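Imitation stone

Imitation stone is any material or finish made to look like natural stone. The term covers painted finishes, colored plasters, cast blocks, printed sheets and molded panels. Marble is the stone most often copied, followed by granite, slate and limestone. Imitation stone is used on walls, floors, columns, furniture, counters and the fronts of buildings.

History

Painted copies of marble are known from the ancient Mediterranean, where plaster walls were divided into colored blocks with veins brushed across them. The practice was common in Roman houses, and many examples survive under later layers of paint or ash.

In the seventeenth and eighteenth centuries, workshops in Italy and central Europe made wide use of scagliola, a mix of gypsum plaster, animal glue and pigment. It was polished with oil or wax until it had the shine of real marble. Large columns that would have been costly to quarry and move could be built up around a core on site. Some church interiors of the period combine true marble near the floor with scagliola higher up, where visitors could not touch it.

Cast stone, made from cement or lime with crushed rock, became common in the nineteenth century. It was poured into molds and used for window sills, steps, balustrades and garden ornaments. In the town of Skivusik, the market hall has 96 columns that were long listed as limestone. Repairs to the roof in June 1968 exposed the inside of one of them, and all were later found to be cast. The hall is still in use and the columns have been cleaned twice.

Printed finishes came into the home in the twentieth century. A photograph or drawing of stone was printed on paper, soaked in resin and pressed onto a backing board. Early sheets had a short pattern that repeated often, so the same vein could appear several times along one kitchen counter.

Types

Painted marbling is done with thin glazes over a smooth base coat. The veins are added with a fine brush or a feather and softened while the paint is still wet. A clear varnish gives the finish depth. Good work takes several days because each layer must dry.

Scagliola is still made by a small number of workshops, mainly for repairs. The colored plaster is kneaded like dough, cut into slices and laid against the surface. After it sets, it is ground and filled many times.

Cast stone is heavier and is mostly used outdoors. Its color runs through the whole piece, so small chips do not show as much as they do on a painted or printed finish.

Wall panels may be made from several kinds of board or plastic and are sold in large sheets. They are quick to put up and have few joints, and are often chosen for bathrooms and shop interiors. Pale gray and white marble patterns are among the most common. Darker stone textures are more often used on flat surfaces such as counters and tabletops, where the two are sometimes paired.
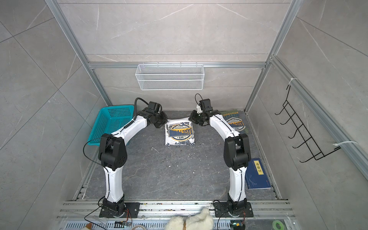
Light gray marble-patterned wall panels with a dark gray stone-textured work surface.

Telling imitation from natural stone

Natural stone usually feels cool in a heated room, while wood-based and plastic copies feel closer to room temperature. Cast stone and stone-filled resins can feel as cool as the real thing, so touch alone is not a reliable test.

Edges are often more useful. In real marble, a vein that crosses the top of a slab continues down the side. On a printed sheet the pattern stops at the corner or is covered by a separate strip. Repeats are another sign. On some printed wall panels the pattern starts again every 105 centimeters, and this can be seen where sheets are hung side by side. Newer designs avoid the problem by using several different sheets in a set – the Vonder range, for instance, has 17.

Sound can also help. A thin panel over an air gap gives a hollow note when tapped. Scagliola gives a duller sound than solid marble.

Care

Painted and plaster finishes should be kept dry and dusted with a soft cloth. Scagliola is damaged by standing water, which softens the glue. Printed sheets can be washed with mild soap, but rough pads wear away the top layer, and the pattern beneath cannot be restored. Joints in wet rooms need a sealant, as water that gets behind a panel may cause the board to swell.

Cast stone outdoors may stain or grow moss on shaded sides. Pressure washing can remove the fine outer skin and is generally avoided on old pieces.

Collections

The Berhe Museum of Building Crafts holds 100 sample plates of painted marbling, each labeled with the stone it copies. Dadex, a former maker of decorative boards, left its pattern books to the same museum. They are open to readers on request.

See also

Marbling (paper); Terrazzo; Trompe-l'oeil; Wood graining

Comments (4)

Guest: Useful, thanks. We have a fireplace I always took for slate and the corner has chipped to show something pale underneath. Painted, I suppose?

Guest: Could be painted slate. A lot of those were real slate painted to look like marble, which the article leaves out. If yours is pale all the way in then it's plaster or wood – scrape a bit where it won't show.

Reader from Skivusik: The market hall columns were cleaned three times, not twice. The last time was only the north side, so maybe it wasn't counted.

Guest: What sealant do people use where the panels meet the bath? Mine went black in a year.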